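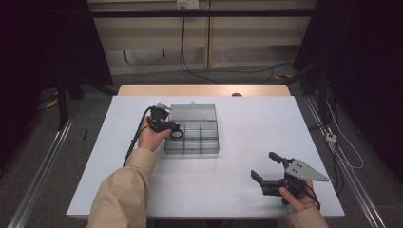
Skeno two-finger hand gripper kit: review after a month on the bench

14 comments | 27 shares

The Skeno is a hand-held gripper sold as a parts kit. You squeeze the trigger, two fingers close, and the position goes down a cable to whatever controller you run. I bought a pair for 110 each to try out jaw shapes before committing them to the small sorting arm King-fai Tang and I are building in the shared workshop.

Assembly took 3 evenings. The printed parts were clean apart from the finger mounts, where the holes needed opening out with a hand drill before the screws would pass. The instructions give the screw lengths in one table and the positions in another. Print both pages.

The controller is not included. Ours is a Lloyd board left over from an earlier build, and it read the trigger position at 200 samples a second with no dropouts that I could find in the logs. The Vavetti board should work as well according to the manual, but I have not tried it.

My test job is small parts into a divided organiser box. Lids, latches and thin walls are harder on a gripper than blocks are. Results so far:

Flat rubber rings are the worst case. With the stock jaws the ring has to be approached from the side and pinched across one edge. From directly above, the tips tend to push it along the table.

Box lids are fine if the fingers go in level. A tilted approach puts the load on one corner and the hinge complains.
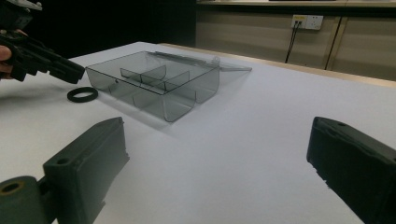

Organiser with the lid folded back, black ring on the table to its left.

The cable is the weak point. It is stiff and pulls at the wrist on long reaches. Bogumił Śliwiński, who has the next bench, changed his for a softer silicone one in October and reports less drift in the wrist angle. I will probably do the same.

Trigger feel is good, with a short travel and a clear end stop. Each gripper weighs 665 g on my scales, so an hour is enough for one session.

The Trendine kit is lighter and comes with a better manual, but its jaws are moulded in one piece with the body. For trying out finger shapes, I would buy the Skeno again and budget for a new cable.

Share this review (3)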